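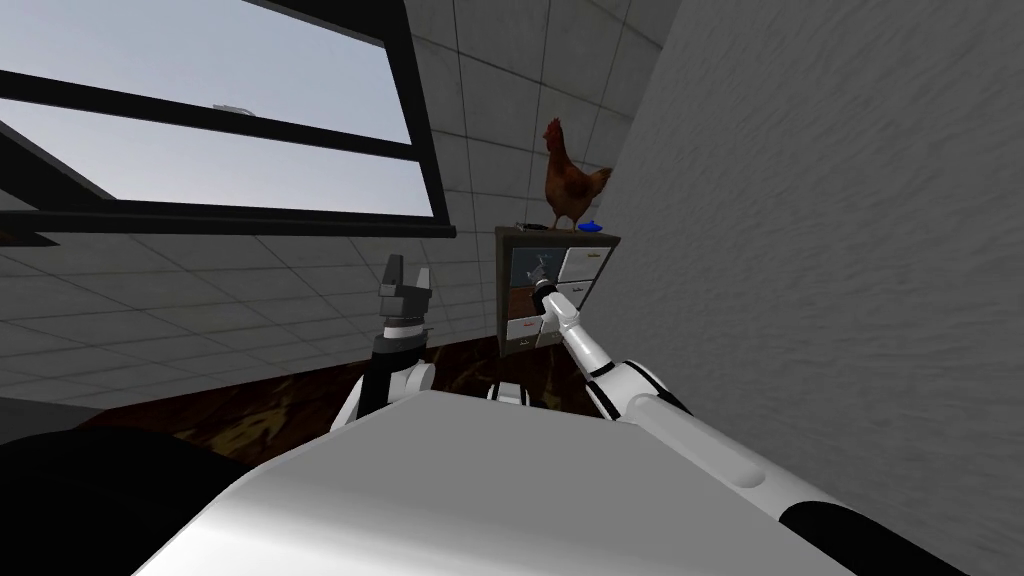 Claeys objects that survey readings taken at a single work surface say little about how a room is lit for the people using it, and that earlier reports on the Vindmont dwellings relied on such readings too heavily. In written comments on a draft of this section, Polat made a related point: the residents' own ratings followed the brightness of the walls more closely than the level at the counter. Both remarks concern the step from measured illuminance to reported comfort, and this section is organized around that step.

### 4.2 Wall finish and perceived daylight

The Clostgate survey returned 2925 usable forms from households in Vindmont and Tulteslow. Each form asked the respondent to rate daylight in the main daytime room on a five-point scale, to name the finish of the wall nearest the window, and to state whether electric light was normally switched on at midday. Room depth and window orientation were taken from the building plans. Forms with no orientation on record were dropped before analysis and are not part of the total given here.

Wall finish was grouped into glazed tile, matte paint, and paper. Glazed tile was kept separate from gloss paint, which too few households reported to be treated alone and which was therefore merged with matte paint. The merger is open to criticism. Gloss paint reflects part of the incoming light in a mirror-like way, as tile does, and its inclusion in the paint group would be expected to narrow the difference between the two groups. The differences reported below should be read with this in mind.

Ratings were higher in rooms with tile beside the window than in rooms with paper, and the order held within each orientation. The gap was widest for north-facing rooms under overcast conditions and nearly closed for south-facing rooms. A plain explanation is available. Where direct sun enters for part of the day, the amount of light is seldom what limits comfort, and a more reflective wall may add glare as readily as it adds useful light. Under an overcast sky the source is large and even, and a pale side wall extends the lit area that an occupant sees from the back of the room.
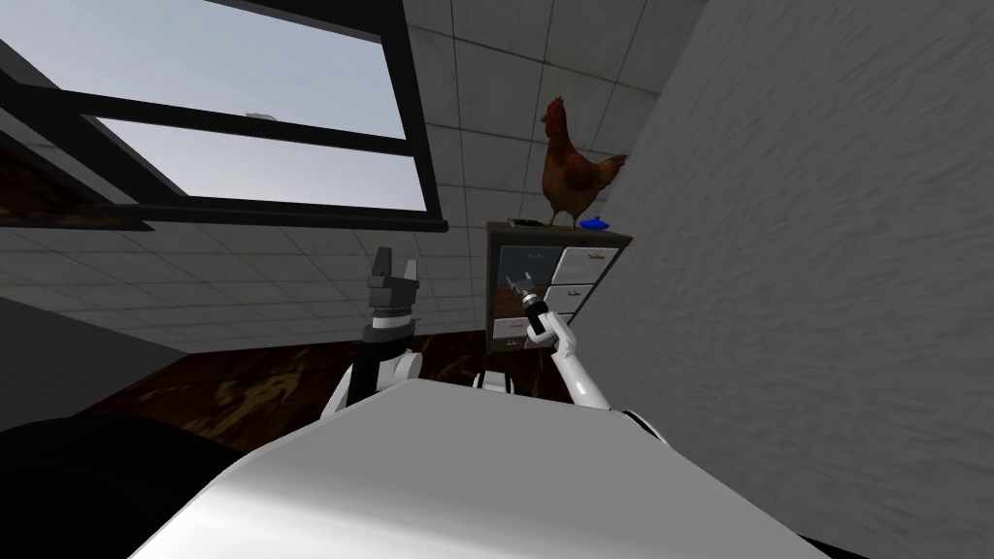 **Figure 2.** Large window with a horizontal mullion, adjoining a wall of square white tiles.

Illuminance was logged in 28 of the surveyed rooms during June. Sensors were placed at counter height on the line of the window and again toward the rear wall. Readings above 1000 lux were recorded near the glass in every orientation except north. At the rear position, tile and paint differed less than the ratings had suggested — a result consistent with Polat's comment, although the logged sample is too small to settle the matter.

Window frame color was not part of the survey. Claeys has argued that it should have been. A dark frame against a bright sky raises contrast at the edge of the opening, and occupants may describe the result as glare even where the illuminance is modest. The argument is reasonable, and nothing in the present data allows it to be tested. Frame width was recorded for the logged rooms only and showed no clear relation to the ratings.

Two further limits apply. Tile was more common in rooms used for cooking, and people may expect more light where they prepare food, so that the same level is rated more severely there than in a sitting room. The bias would act against the tiled rooms, and correcting for it would probably increase the reported difference. Tile was also more common in the later Tulteslow buildings, which have taller windows. Window height was entered in the regression as a covariate, but the two variables overlap enough that their separate effects are estimated with wide intervals.

The regression used the D'Souza weighting for non-response, applied by district and tenure. Unweighted estimates had the same sign throughout. Coefficients for depth and orientation are given first in the table that follows, then those for wall finish, with paper as the reference group.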